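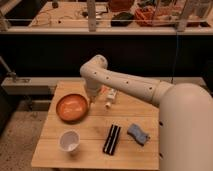 Small Things on a Shared Table
Project report, Everyday Objects course, second term

1. Introduction

In our student residence, Celtley, every floor has one common room with one small table. People leave things on it: a cup, a bowl, some cream for the hands, a cloth. In the evening the next person wants to use the table and must first move everything to some other place, and then the owner cannot find it. Our project studied this small problem. We wanted to know which objects stay on a shared table, how people put them in order when they are asked to, and if a bowl in a fixed place helps.

The idea came in August, when Fermín Carrasco moved to the second floor and lost the same key two times in one week. The key was under a cloth.

2. The objects

We worked with a short list of objects, chosen because they are different in shape and in softness. A table of light wood was used, with the planks running from left to right. We did not put a tablecloth on it, as we wanted the small things to be easy to see. Each participant received the same instruction on a card: "Please make this table ready for another person." We did not say what "ready" means.

There were 32 participants. Most of them live in Celtley, and a few came from the Sarnier building across the street. Each session was finished when the participant said so.

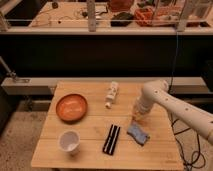
Soft objects gave us more difficulty than we expected. A cup has a bottom and an opening, so people agree on how it should stand. A cloth has no correct position. When it lies bunched up, like the light blue one at the front of the table, some participants see a thing in use and others see a thing to be washed. In our notes we wrote "left alone" for the first case and "taken away" for the second. The flat black object with white stripes had a similar problem, and we discussed for a long time if we should group it with the soft objects or with the hard ones. At the end we made a separate group for it.

3. What people did first

Before the sessions, we thought that everybody would begin with the largest object. This was wrong. Many participants began with the smallest one, and they looked for something to put it in. The bowl was the usual answer. Only later they moved the cup, and the bowl itself was moved very rarely. It seems that people accept the bowl as a part of the table, almost like a piece of furniture.

We also asked each person to explain the order. The answers were short. "The cup can fall, so I leave it for when I have space" was one. Another person said that she cleans her desk at home in the same way and has never thought about it.

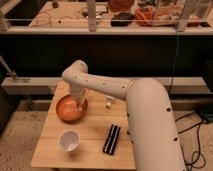
4. The bowl in a fixed place

In the second part we told the residents of one floor that the bowl would always stand on the left side of the table and that small things without an owner go into it. On the other floor, Postma, we gave no rule. After each week we spoke with the residents of both floors. On the floor with the rule, people said that they found their things faster. They also said that the bowl became full of objects that nobody wanted, for example old batteries and one button. We had not planned for this, and the rule should include a day for emptying the bowl.
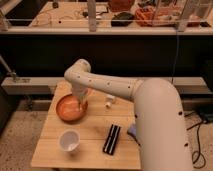
Elba Montecinos

5. Personal reflection

I wrote the sections about the objects and the bowl, and I was also responsible for the cards. My first version of the instruction had almost 400 words, and the participants stopped reading after the second line. The final card has one sentence. I learned from this that a long instruction is mainly a help for the person who writes it.

If I could repeat the project, I would choose a second bowl of another color. A round orange bowl on pale wood is very easy to notice, and maybe a gray one would be used less. I would also mark the place of the white cup, because we put it back by eye between the sessions and I am not sure that it was always the same place.

6. Open questions

We do not know if the results are the same for a bigger table or for a family.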